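Progress report to the funder: medication room reorganization, Wilbridge site
Prepared by Nayeli Restrepo, January period

Work at Wilbridge began on Saturday, January 3, 2026. The grant covers the medication cart, the storage around it and the floor area where carts are parked. The parking area was cleared first, and the old shelving went to Wenthorpe.
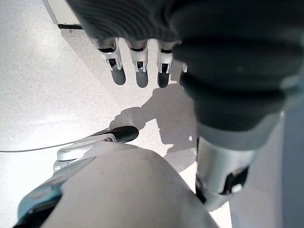
Speckled floor in the work area, Wilbridge.

We had planned to replace the floor covering. Ehab Amrani looked it over and advised against it, so the $1000 set aside for that line has not been spent. We ask permission to move it to containers and labels.

Staffing has gone as planned. Tsion Nigatu and Bouchra Nasr each gave 32 hours to the sorting and to writing the stock list.

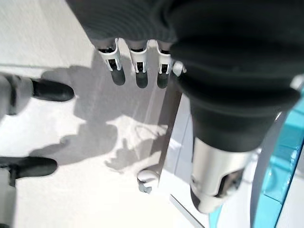 The stock list now follows the order of the drawers, top to bottom. Staff at Wilbridge asked for a paper copy as well as the file, and both are kept up to date by whoever closes the shift. Expired items are entered on a separate sheet – this was a request from the pharmacist, Iman Benkirane.

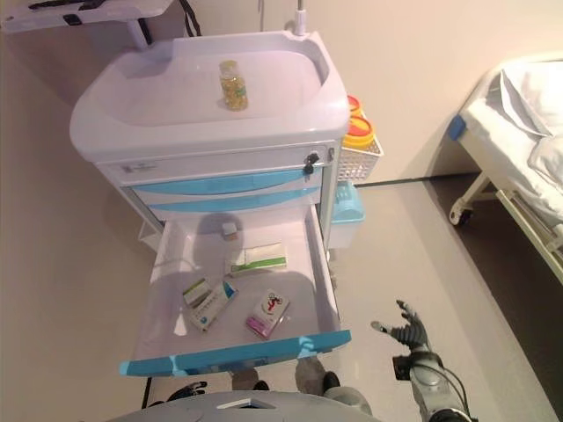
Drawer layout is the main task still open. The two upper drawers have been assigned and their contents listed. The large bottom drawer has not been divided, and the medicine boxes in it lie at different angles with nothing to hold them in place. We propose dividers for it, with boxes standing upright and names facing up. The lock on the front panel will stay in use, but the key needs a fixed place away from the cart. Quotes for dividers were requested from Benjelloun and Hullel – only Hullel has replied.

Small loose stock will go into plastic containers, one product to a container. We have budgeted for 6 and bought 4.
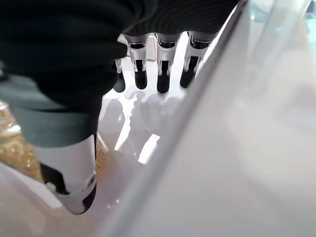 White translucent plastic container, Wilbridge.

Next steps are to order the dividers, print the labels and train the night staff on the new list. All three should be finished in March. Spending is within budget, apart from the transfer requested above.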